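Teaching fruit sorting by hand: how many demos before the policy stops grabbing the tray?

Fito community help > Demonstration and teleop > Hand-held grippers
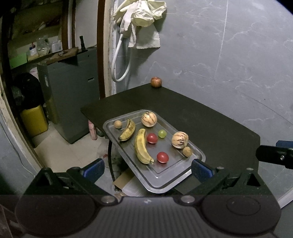
Per Skestthorpe_bench, the first thing to settle is whether the trouble is in the number of demonstrations or in how they start, and the full post below doesn't say enough to tell. Can you add what your hand does in the first second of each one? I'll answer properly further down.

Posted by tilegrout

I'm teaching a pick task with hand-held grippers. The task is small produce on a metal tray with a raised rim: bananas, cherry tomatoes, striped pepino melons, small tan fruit. One apple goes on the table outside the tray and is supposed to be left alone. The item to be picked is given as a text prompt and the gripper should lift it and set it down on the bare part of the table.

I record everything by hand. No arm is involved until playback. So far I have 97 demonstrations, of which 60 are single picks and the rest are two picks in a row. I trained on the Coste defaults and ran the result on our arm.

What goes wrong:

The bananas are fine. The melons are fine most of the time. With the cherry tomatoes the gripper goes to the right place, then closes too early and the tips end up on the tray surface beside the tomato. When the target is near the rim it often closes on the rim and tries to lift the whole tray.

Things I have tried: slower closing, a matte tray (a little better, not enough), and training for twice as long (no change). I moved the tray between recordings but kept the items in much the same order, which I now suspect was a mistake.

Do I need more demonstrations, or different ones? I can do maybe two more evenings of this before I have to give the bench back.

Edit: to the comment at the top, in the first second my hand is usually already moving. I press record and go.

Skestthorpe_bench

Different ones. I would stop adding to the set you have and look at three things.

Start pose. If you press record and go, every demonstration starts at a different height with some speed on it. On the arm the policy starts from a standstill at home. It has never seen that, so the first part of the motion is a guess, and small items pay for it more than large ones. Hold still for a full second with the fingers open, then approach. Do the same at the end. It feels slow and it is worth doing.

Approach near the rim. When you reach for something by hand you tilt your wrist without thinking and one finger slips past the rim. The arm may not be able to make that tilt, and then it does the nearest thing it can, which puts a finger over the edge. Check the joint limits on playback. If the wrist is saturating, record the rim picks again with the gripper held closer to straight down and the finger opening turned so it runs along the rim. Open only as far as the item needs. A wide open gripper coming down on a tomato has a good chance of reaching something else as well.

Order of items. You already said it. If the tomatoes are always beside the banana, the policy can find the banana and go a fixed distance from it. Shuffle everything after each recording. Leave some items out. Do a few with only one tomato in an empty tray and a few with the tray crowded.

For the closing, look at your gripper width log and compare it with the height. People tend to start closing on the way down because it saves time. With a banana it makes no difference. With a tomato, the policy learns "close at this height" and a small height error puts the tips on the metal. Come down, stop, close, stop, lift.

I had a similar set that was all early closing. I threw out everything and recorded a smaller one with the pauses, and it did better than the large one.

paremitz_user

just get more data. we have 1,282 demos for our bin task and it works. 97 is nothing

Also reflections. Shiny trays are bad, I put a towel under everything and never looked back.

wristcam_only

More data helped us too, but I would not start there with two evenings left. Adding recordings with the same habit in them gives you a policy that is more sure of the habit.

A few practical points to go with the long answer.

Calibrate the gripper width before each session. On ours the zero drifts when the battery is changed. If zero is off by a few millimeters, "closed on a tomato" and "closed on nothing" look the same in the log. Fito writes the width at zero into the session header, so you can compare old sessions without recording anything.

Check the delay between image and gripper signal too. Ours was off by 6 frames for a whole month and the symptom was early closing, same as yours. Tap the closed fingers on the table, find the tap in the video and in the motion track, and see if they line up. If they don't, you can correct the existing files with the offset setting in Coste and may not need to record again at all. Do this one first. It takes ten minutes.

On the tray: tape it down. You want the tray to stay put if a finger touches the rim, both when you record and on the arm. Otherwise a bad demonstration where the tray shifted a little can pass as a good one. Go through the rim picks you have and delete any where it moved.

I don't agree about the towel, if the real job uses a metal tray. Record on the tray you will use, but change the lighting between batches.

tilegrout

Did the tap test this morning. The offset was there, smaller than yours, 2 frames. Fixed it in the files and retrained overnight settings on a short run. Tomatoes are better in the middle of the tray, rim is the same as before. The wrist is at its limit on nearly all of the rim picks, so I'm recording those again tonight with the pauses and the tray taped. Will post the config when it's done.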